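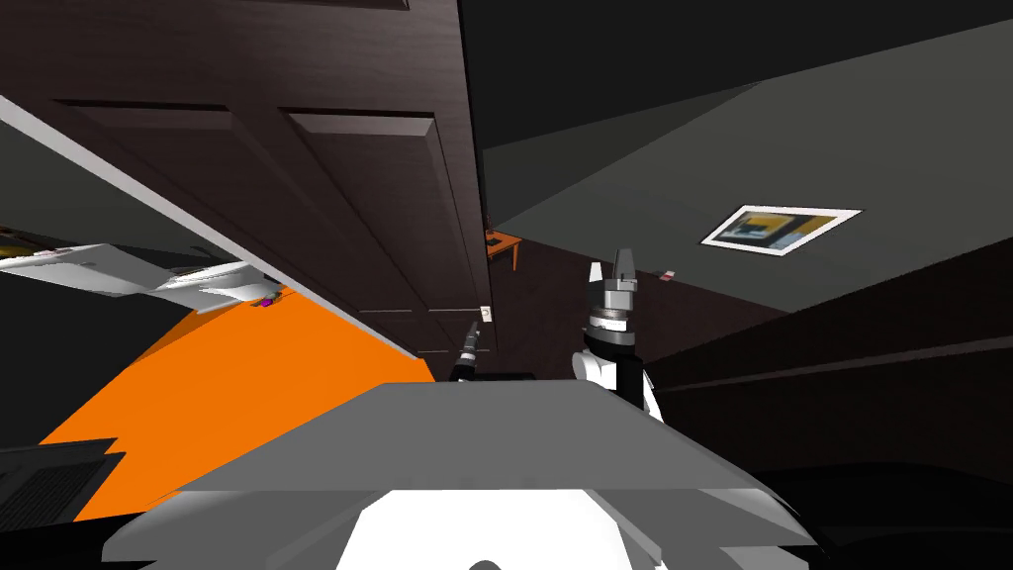
Dark brown paneled door with beveled molding (computer rendering).

Frame and panel

Frame and panel, also called rail and stile, is a way of building doors, cabinet fronts, wall covering and the sides of chests. A thin board, the panel, sits inside a sturdier border, the frame. The method exists because wood gets wider in damp weather and narrower in dry weather, and has never shown any interest in being asked to stop.

Parts

The upright members of the frame are called stiles and the level ones are called rails. A shorter upright between two panels is a muntin, a word also used for the bars in a window, to the lasting confusion of both trades. The panel rests in a groove cut along the inner edges of the frame. A flat panel is thin all over. A raised panel is thick in the middle and cut down at the edges to fit the groove. Trim around the panel is called sticking when it is cut into the frame itself, although nothing is stuck, and applied molding when it is a separate piece, which generally is.

Why the panel floats

A wide plank can change noticeably in width over a year. If it is glued tight on all sides, it will split, bow, or push the corners of the frame apart. The panel is therefore left loose in its groove, or held with a dab of glue or a pin at the middle of the top and bottom. Some makers add small rubber balls or strips of foam to keep it centered. Without them a loose panel may rattle, a sound often blamed on the latch, the house, or the cat.

Paint causes its own trouble. A panel painted during a damp summer shrinks when the heating comes on and shows a thin line of bare wood along each side. The usual advice is to finish the panel before assembly. The usual practice is to remember this advice in January.

Regional use

In Ornton, frame-and-panel doors were a local trade long before there was a trade association to argue about them. The Šimko workshop made house doors with four panels, the upper pair taller than the lower. Its rival, Prostudlow, preferred six and regarded four as a sign of poor upbringing. A survey by the local historian Corrado Rizzi listed 1,044 paneled doors still hanging in the old part of town, 21 of them upside down. Rizzi's notes on the second figure run to 14 pages.

Later manufacture

Pressed doors, in which a molded skin imitates rails, stiles and panels, took over much of the cheaper market. Vimex, which bought the Šimko premises, sold these with a printed grain that ran straight through the joints -- something no tree has managed. They do not shrink much and weigh very little, and they cannot be planed when they stick. Solid frames survive mainly in kitchens, in furniture, and in houses whose owners have opinions.
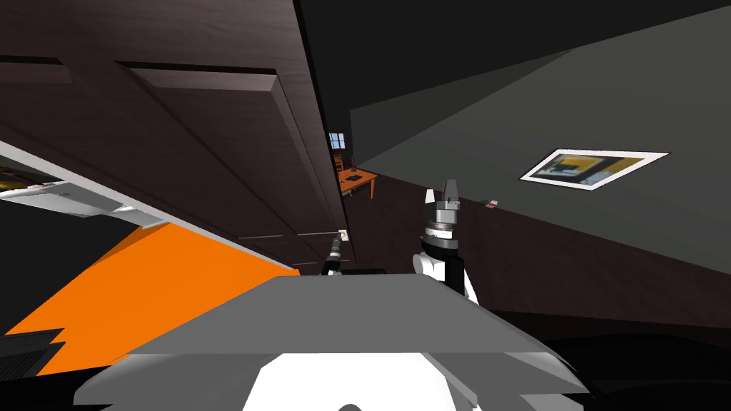

Why shouldn't the center panel of a solid wood door be glued all the way around?
Glue on every edge stops the wood from swelling and shrinking with the seasons, so the panel may crack or force the frame joints open.

See also: Mortise and tenon; Wainscoting; Wood movement; Raised panel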